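Studham Hall Concerts — Members' List
Category: Live music / Venue notices
Last updated: 6/24/19

Subject: Re: Seating and doors for the Fornwood Quartet
From: Deividas Mets
To: Members' list

Dear members,

Several of you have written to the office following Ona Grigaitė's message, which I quote in full so that those who joined the list this month may follow the matter.

> From: Ona Grigaitė
> Subject: Seating and doors for the Fornwood Quartet
>
> Dear all,
>
> I hold two members' tickets for the Fornwood Quartet and was told in May that the balcony would be open. The booking page now shows the stalls only. Could the office say whether the balcony is closed for the evening, and whether those of us who asked for balcony seats will be moved or refunded?
>
> I should also like to know if the doors will open earlier than they did for the Bimham Singers, when a good many people were still in the foyer during the first song.
>
> With thanks,
> Ona Grigaitė

The balcony will be closed for this concert. The quartet plays without amplification and has asked that the audience be seated on one level. The stalls will be laid out with 314 seats, of which 100 are held for members until the end of this week. Any seats not claimed by then will go on general sale.

Members who requested the balcony have been given places in rows D to H at the same price. Those who would prefer a refund should reply to the box office, and not to this list, quoting the booking reference on their confirmation. Refunds are made to the card used for the purchase. 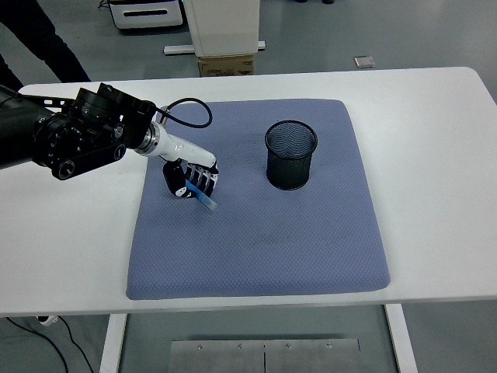
Doors to the hall will open at 6.45 p.m. and the concert will begin at 7.30 p.m. Latecomers will be admitted after the first work, which lasts up to 25 minutes. Keith Katene will be front-of-house manager for the evening and both foyer entrances will be in use — the side entrance was locked for the Bimham Singers, and this accounted for much of the delay.

The programme has changed slightly. Aivar Mockus will now play the piano in the second half, and the interval has been moved forward accordingly. The hall's Fukuda piano will be tuned on the afternoon of the concert, so the hall will be closed to visitors from 2 p.m. The box office will keep its usual hours.

Members needing step-free access or a space for a wheelchair are asked to write to Ona Jõgi at the office, even where they have done so for earlier concerts. The seating plan is drawn up afresh for each event and previous requests are not carried over.

Yours sincerely,

Deividas Mets
Concerts Office, Studham Hall

2 replies in this thread
Shared 3 times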